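April, notebook entry: open day at the Drunow hall

Arrived 9:40 with the Langlois visitors already signing in. We had the towel task on the bathroom set and the free-handling table at the other end of the hall. Session length was fixed at 20 minutes per group, which turned out too short for the first group and fine after that.

Order of business for each group: short talk, one run by somebody from our side, then visitors take the grippers themselves. Both hands, one towel, vanity side of the set. The instruction was to pick up with the left, keep the right open until the left has a firm hold, then bring the right in for the second corner. Most people want to close both at once.

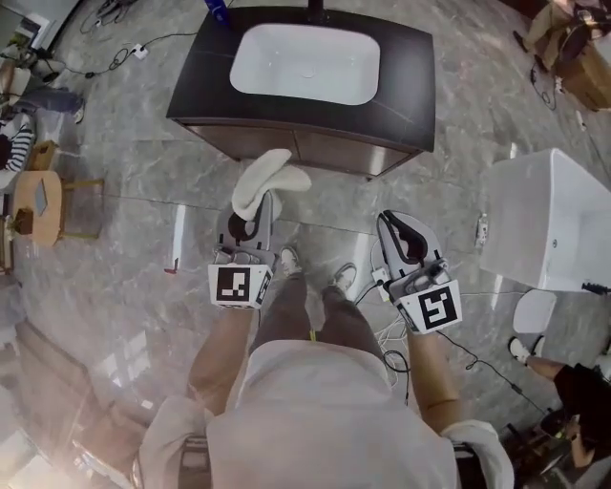 Towel task at the vanity, left gripper holding, right gripper open.

Notes on the set. Cables on the floor need sorting before the next open day. I want the right gripper's cable routed behind the operator and the power strip moved off the floor. Sitting on the floor at the sides is fine for watching but we should mark a line so people keep their feet out of the walking area.

Markers: one group asked why the cubes can't be smaller. Gave the usual answer (tracking drops out when the pattern gets too small at arm's length) and said we'd show the numbers next time. Skodard people have a test with smaller cubes and offered to send it. Follow up.

Logged 28 attempts on the towel task over the day. Of those, 15 ended with the towel over the edge of the basin the way the sheet asks. The rest were mostly drops when changing hands, plus a few where the operator stopped to ask something and we cut the recording. I'm keeping those in a separate folder for now.

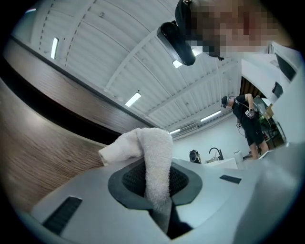 Lab engineer, Ganilora handling group

Terry cloth bunches up between the fingers if you take too much of it. Once it's a thick roll there is no corner left to find with the other hand. Better to take a small pinch near the hem. Put this on the instruction card.

Price question came up again. I quoted 2,599 for the pair without the mounts. Check that this is still the current figure before anyone repeats it.

To do:
Reprint the instruction card
Wipe the finger pads between groups
Second set of grippers charged by 9
Ask Langlois for their feedback sheets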